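The drawer that wouldn't open, and what I did about it

Our second kitchen drawer down has been jammed since August. Jammed in that way where you can get two fingers in and feel the potato masher laughing at you, and then you have to slide a butter knife through the gap, press something flat, and yank. I'd got quite good at it. My record for getting the fish slice out was respectable. Then one evening the knife went in, something pinged, and the whole drawer locked solid with my only tin opener inside and beans for tea.

So we had toast, and I decided enough was enough.

I should say I'm not a tidy person by nature. I like a tidy kitchen, I just don't like the bit where you make it one. But I'd also been given a voucher for Homamari, the homeware place on the retail park (the one next to the tyre fitters, with the terrible car park), and it had been stuck to the fridge for so long that the corner had gone brown. It felt like fate.

First job was getting the drawer open at all. I ended up taking out the drawer above, lying on the floor with a torch, and poking downwards with a chopstick until the masher gave up. Everything came out onto a towel, and oh my word. I won't tell you the state of the crumbs. I did count the things, though, because I wanted to know exactly how bad it was, and the answer was 63. Sixty-three! In a drawer you could just about hide a baguette in!

Among them were 3 vegetable peelers, one of which has never peeled a vegetable in my time of owning it, a melon baller, a turkey baster (we don't eat turkey), a bag of those little forks for corn on the cob, and the instruction leaflet for a Dufour hand mixer that went to the tip two kitchens ago. I kept the leaflet for a full day before I binned it. I can't explain that.

What goes and what stays

I've read all the advice about decluttering, the holding each thing and asking it questions and so on, and it doesn't work on me because I get sentimental about everything. What did work was a washing-up bowl. I put the whole lot in a big box in the hall, and every time I needed something I fetched it, used it, washed it and put it in the bowl by the sink. After 2 weeks, whatever was in the bowl was what we cook with. Whatever was in the box was just stuff.

The bowl won by a mile in usefulness and lost by a mile in numbers. Wooden spoons, the good spatula, the whisk, the ladle, tongs, one peeler, the tin opener obviously, the fish slice. The masher got in on the last night because I made a cottage pie, and I do slightly suspect myself of making it on purpose.

Most of the box has gone to the charity shop. A few things went back in the hall cupboard under "Christmas", which covers the turkey baster, and before anyone writes in, yes, I know.

The great stand question

Now, the big decision was where to put the survivors. I could have just put them back in the drawer, with loads of room, all lined up. But I know me. Give me loads of room and by spring there'd be a fourth peeler. I wanted the everyday bits out where I could grab them, and the drawer for tea towels, which were living in a carrier bag on the back of the door.

I'd been looking at pots. Everybody has a pot. My mum's got a lovely brown one with a chip in it and I was all set to buy something similar, but the trouble with a pot is that everything goes in head up and handle down, so the ladle hogs the top, the whisk gets tangled up with the tongs, and the bottom of the pot fills with a sort of grey fluff that I've never been able to identify. So then I got it into my head that I wanted one of those stands with a pole and hooks at the top, that you hang things off and spin round. They had one by Ostavex in the shop and I stood there twirling it for a silly length of time.
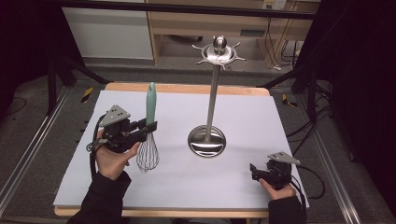

I'm a complete convert to a stand with hooks, I'll say that now and get on to the grumbles afterwards. What I like most is how little worktop it takes up. It's a round foot and a thin pole and that's your lot, so you can tuck it right into the corner by the kettle and still get a chopping board down beside it. And the turning! You give the top a nudge and the thing you want comes round to you. I've been doing it while waiting for pasta water to boil. It's the nearest thing I have to a hobby this month.

Now the grumbles. The hooks are small, so everything you hang needs a decent hole or a loop at the end of the handle, and you'd be amazed how many don't. My favourite wooden spoon has no hole at all. I drilled one, very carefully, with the spoon clamped between two magazines, and it's a bit off centre so the spoon hangs at a jaunty angle. The good spatula has a hole so tiny that I had to thread a bit of string through it. I used butcher's string and I think it looks rather nice, like something in a farm shop, but other people in this house have called it "the spatula on a lead".

Second grumble, shiny metal shows everything. If you're the sort who cooks with one hand in the flour then you'll be wiping it down constantly. I use a damp cloth and then a dry tea towel straight after, and if you skip the dry one you get little water spots all over the foot.

Third grumble, and it's more of a tip: balance. Put the ladle and the tongs next to each other and leave the opposite side bare and the whole thing gets a bit of a lean on when you spin it. I now go heavy, light, heavy, light all the way round. Whisk opposite the spatula, ladle opposite the tongs, masher opposite the fish slice. It took a bit of shuffling about one night with a cup of tea, and I enjoyed it far more than I'd like to admit.

A word about whisks

While we're on the subject, can I just stick up for the balloon whisk? I used to think it was only for egg whites and people on the telly. I now use one for nearly everything: gravy, custard, pancake batter, getting the lumps out of icing sugar when I can't face the sieve. A coloured handle is a big help as well. Mint green is very much my thing at the moment – I've got my eye on a bread bin – and it's so much easier to spot than plain steel when you've got a pan catching and you're flapping a hand behind you.

They do want hanging up, though. In the old drawer the wires used to get squashed flat on one side, and then you'd have a whisk that sort of limped round the bowl. If yours has gone that way you can coax it back with your fingers, one wire at a time, from the top down. And wash it straight away. Leave batter on a whisk overnight and you'll be there with an old toothbrush, muttering.

The same goes for the bowl you've used it in, really, and that brings me on to the next thing, because once the drawer was done I couldn't stop. Bowls! We had 2 plastic ones that had gone scratchy and smelled faintly of curry whatever I did, a glass one that weighs as much as a toddler, and a stainless steel one that I'd shoved to the back years ago for being boring.

Well, I've done it a great wrong. Steel is brilliant. It doesn't hold on to smells, you can drop it (I have, the noise was unbelievable), it's light enough to hold in the crook of your arm while you beat something, and it comes up gleaming with hardly any effort. Ours now has pride of place on the worktop, and it holds lemons when it's not holding cake mix. The scratchy ones are in the shed with bird seed in.

My one rule with it is to put a damp cloth underneath when I'm whisking. A steel bowl on a smooth top will set off on a journey the second you get any speed up, and I've had to catch mine on the way to the floor before now.

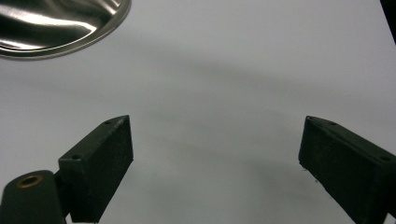
What I'd do differently

I'd measure. I always say this and I never do it. I had a lovely spot planned under the wall cupboard and I'd forgotten that a stand needs room above it for you to lift things off the hooks. You have to come up and over, so if there's a shelf close on top you end up tipping the ladle sideways and swearing. Ours has moved to the end of the worktop where there's nothing overhead, and it's happier there.

I'd also wash the towel before putting 63 kitchen bits on it, not after, but there we go.

And I'd leave the new empty drawer alone for longer. I had a 72 hour rule, no putting anything in it for three whole days so that I could think about what it was for. I broke it before bedtime with some takeaway chopsticks. They're still in there, under the tea towels.

Next up is the cupboard with the plastic tubs. I opened it this morning to have a look and a lid fell on my foot, so I closed it again and made a cup of tea.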